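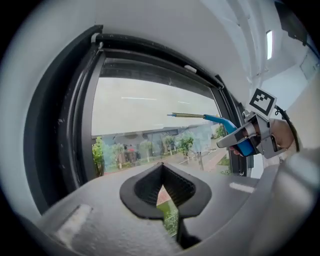

Window frame

A window frame is the fixed or moving border that holds a pane of glass in the opening of a wall. It carries the weight of the glass, keeps out rain and wind, and gives a place to attach hinges, handles and locks. In everyday speech the word often means the whole window without the glass. In the building trade a difference is made between the outer frame, which is fastened to the wall, and the sash, the inner part that holds the glass and can open.

Parts

The upper horizontal member is called the head, the lower one the sill, and the two vertical members are the jambs. The same parts of the sash are called rails (horizontal) and stiles (vertical). In many countries all of these are simply called rails by window fitters, and this causes some confusion in translated manuals.

Between the glass and the frame there is a seal, also called a gasket. In older windows this was putty, a paste of chalk and linseed oil which becomes hard with time. Modern windows mostly use a strip of rubber or a similar flexible material. A second seal usually runs where the sash meets the outer frame, and it is pressed when the window is closed.

Small fittings may be added to the frame after it is installed. The most common are brackets for blinds, clips for insect screens and stops which limit how far the sash can open. They are often white even when the frame is dark, as the same fittings are sold for frames of all colors.

Materials

Wood is the oldest material still in wide use. It insulates well and can be repaired in small sections, but it must be painted or oiled. Steel frames became common in factories and schools in the first half of the twentieth century. They are thin and strong, but they lose much heat. Aluminum frames are light and do not rust, and the better ones have a plastic strip inside that separates the warm side from the cold side. Plastic frames (PVC) are cheap and need little care.

Color

White was for a long time the usual color for frames in homes. Dark gray and black frames were connected first with workshops and offices, and later became popular in apartments. A black frame makes a strong line around the view, and dust is easier to see on it than on a white one. Dark frames in full sun also become warmer than light ones, so the material expands more, and makers of plastic frames may ask for a wider gap at the wall.

Reflections

Glass reflects part of the light that falls on it. In the daytime the view outside is normally much brighter than the room, and reflections are weak. When the sky is gray and the ceiling lamps are on, pale lines from the lamps can be seen across the upper part of the pane. After dark the reflection can hide the view completely. A coating on the glass reduces the effect, but it adds to the price and can be damaged by rough cleaning.

Care

Frames are washed with warm water and a little mild soap. The rubber seal should be wiped with a damp cloth and dried, and many fitters recommend a thin layer of silicone grease before winter, for example in November. Strong solvents make the rubber hard. The fitter Mirko Benedetti, in his handbook for building managers, advises to clean the drainage holes at the bottom of the frame 2 times a year. When these holes are blocked, water stays inside the profile and may enter the room.

A seal that has become flat or cracked can be replaced without removing the glass in most opening windows. The new strip should be cut slightly longer than the old one and pushed in without stretching. If it is stretched, it will shrink back later and leave an open corner.

See also

Double glazing
Sash window
Weatherstripping
Window sill

This page was last changed on 29/06/2023.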